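Desk tips I stole from a robot arm study

I keep a folder of odd reading for slow evenings, and in October I got hooked on a write-up from a little project called Nakitz. They have a robot arm tidy the stuff we all leave on our desks, over and over, and they compare ways of setting up the table to see which gives the most clean pickups. 3835 tries in all! My junk drawer should get that kind of attention.

What grabbed me is that the best setup was so ordinary. Spread the small things out before you start, leave a gap next to each one, and clear in the same order every time. With the supplies heaped up, the arm missed 823 grabs. Spread out, it missed 112.
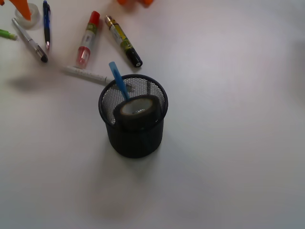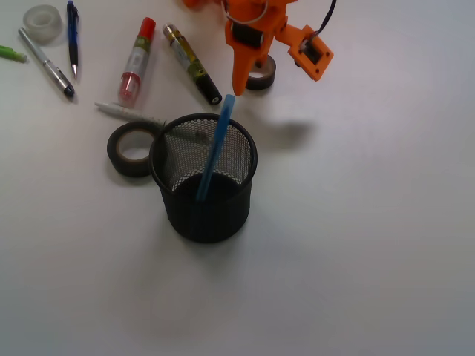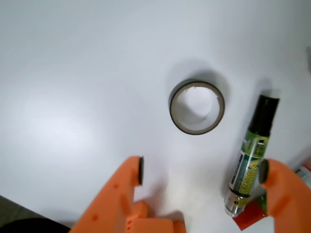 Tape and markers on the white table, Nakitz desk trials.

So I tried it at home (no robot, just me and a cup of coffee). Tip everything out on a bare table and push it toward one side, so you have room to work. Pens and markers go down with space between them, never in a pile. Lay tape rolls flat while you sort, they roll off otherwise.

I gave myself 30 minutes and had time left over for the scissors drawer. One warning though: a mesh cup is light, so put something with a bit of weight in the bottom before you load it up with tall pens. Mine went over twice.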